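Dillis Bench Kit: trays, baskets and our house rules card

Hello and welcome to the page for the bench kit! I get more emails about this one than anything else in the shop, mostly from people who have two arms bolted up, a table to put them round and no idea what counts as a tidy, repeatable sorting job. So I've put everything I know in one place, and it's a bit long (sorry).
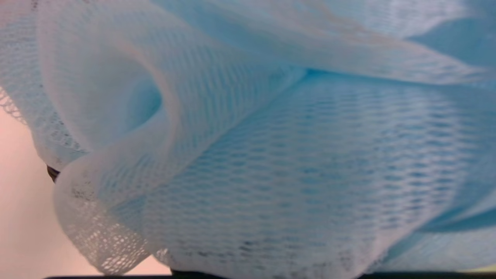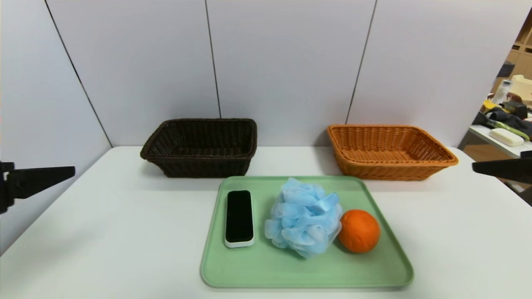
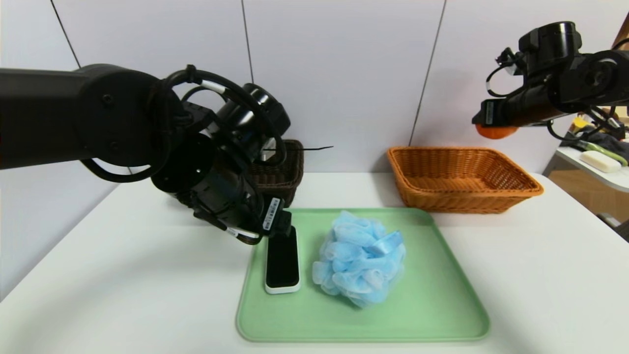
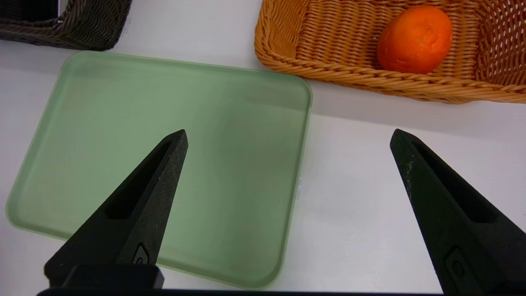
What you get is the pale green tray, the dark basket, the tan basket and the rules card, which is laminated and has two holes so you can hang it up. The items to be sorted are yours to choose. I sell a bag of mixed ones separately, order code 3391, but the stuff in your kitchen and bathroom is just as good and you'll get a better spread of shapes.

The card is what people are really paying for, I think. It started as a list I kept for myself when I was helping out at Vaken, where there were three benches and every single one was set up differently, and it drove me up the wall. Asamoah then asked for a copy, and Nollus after that, and by January I was printing them. There are 41 rules on it now. I keep meaning to trim it.

A few of the ones I get asked about:

Tray nearest you, baskets at the back, bare table between the baskets. If the rims touch, the arms end up nudging one basket with the other and you've got a run you can't compare with anything.

Mix your items. Something soft, something round, something flat and hard. Soft netting is a proper test because it squashes and snags, and a grip that looks fine on an orange can be hopeless on it! Don't swap the awkward one out halfway through a session.

Park both arms open and clear of the tray before anyone's hands go in. I'm strict on this. Arms parked, stop button within reach, say "hands in" out loud, then "hands out" when you're finished. It feels daft for a day and then you do it without thinking.

Tie cables back to the arm and check them at every item change. Leave enough slack for the wrist to turn all the way round, but no big loops hanging below it.

Wipe the finger pads at the start of a session and again after lunch. Dust builds up quicker than you'd think, and I've lost whole afternoons blaming the software for it.

Keep spares on a side table. Anything that isn't part of the run comes off the bench, full stop, and that includes your tea.

Write down failed grips too. I do five goes per item before moving on, and all five go on the sheet, even the embarrassing ones.

Please note that the card is good practice from one person's bench and it doesn't replace a risk assessment, or whatever the maker of your arms says about speed and reach. Where the two disagree, follow the maker. I've had a couple of customers ask if the kit "makes them compliant" and the answer is no, it makes them tidy.

The whole kit is £162 including UK postage. Extra cards, spare trays and single baskets can all be ordered on their own (pop a note in the box at checkout if you want two baskets the same colour, I don't mind at all). Orders in before 2 pm usually go out the same day.

If you already have the older card with the rules printed on both sides, email me a photo of it and I'll send you the current one for the price of a stamp. The cable rule and the parking rule have both been reworded.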